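Careers > Housing Services > Resident Services Coordinator

Resident Services Coordinator (permanent, full time)

Soswood Housing Association invites applications for the position of Resident Services Coordinator at its Juška and Ploro properties. The person appointed will report to the Head of Housing Services, Valquíria Bezerra, and will be based at the Juška office. Some travel between the two properties is required.

Soswood rents furnished and unfurnished apartments to 800 households. Most residents hold leases of one year or longer. The Resident Services team receives applications, prepares apartments for new tenants, answers requests during the lease, and completes the paperwork when a tenant leaves.
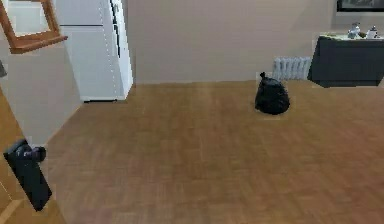
Apartment interior with wood floor and radiator

Main duties

The Coordinator will schedule move-in and move-out inspections and will carry out a share of them in person. Each inspection is recorded on the standard condition form, which must be signed by the tenant and filed within two working days. Where a deposit deduction is proposed, the Coordinator prepares the itemized statement and sends it to the tenant in writing.

The Coordinator will also assign repair requests to the maintenance crew or to an approved contractor, and will keep the tenant informed until the request is closed. Requests involving water, heat, or door locks take priority over all others. 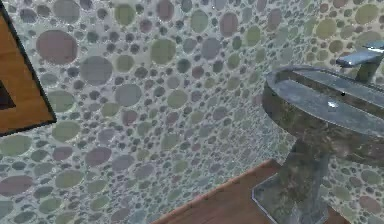
Contractor invoices are checked against the work order before they are passed to Accounts. The Coordinator may approve invoices of up to $700. Larger amounts go to the Head of Housing Services for signature.

The position includes a turn on the evening telephone line, which is open until 8 p.m. Evening hours are shared equally among the team and are repaid as time off in the same month.

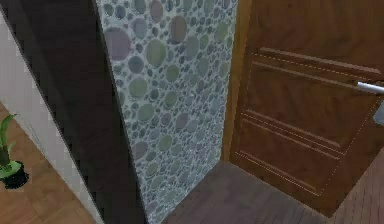 Qualifications

Applicants must have at least 18 months of experience in property management, hotel operations, or a similar field with daily public contact. A high school diploma or equivalent is required. Applicants must write clearly and be at ease with spreadsheets and shared calendars. A valid driver's license is required for travel to Ploro.

Knowledge of landlord and tenant law is an advantage. Training on the Jadus work order system is provided during the first month, and no earlier experience with it is expected.

Terms of employment

The position is permanent, subject to a probationary period of six months. Soswood offers paid vacation, health coverage, and a retirement plan to which both employer and employee contribute. The salary will be set according to experience and will be stated in the written offer.

New coordinators spend their first weeks alongside an experienced member of the team and attend inspections as observers before conducting their own.

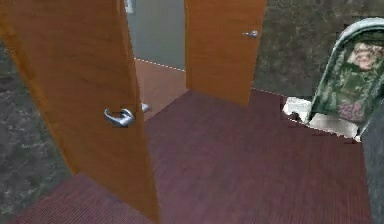 Unathi Coetzee writes that the first few inspections were the most useful part of the training: "I learned how to talk a tenant through the form before asking for a signature. It saved a great many phone calls later."

How to apply

Please send a cover letter, a résumé, and the names of two references to the attention of Maxence Chevalier, Human Resources, at the Juška office. Applications may be delivered by mail or left at the front desk. References will be contacted only after an interview and with the applicant's consent.

Applications will be reviewed as they arrive, and interviews will be held in April. Applicants who need an adjustment for the interview are asked to say so in the cover letter.

Soswood Housing Association is an equal opportunity employer.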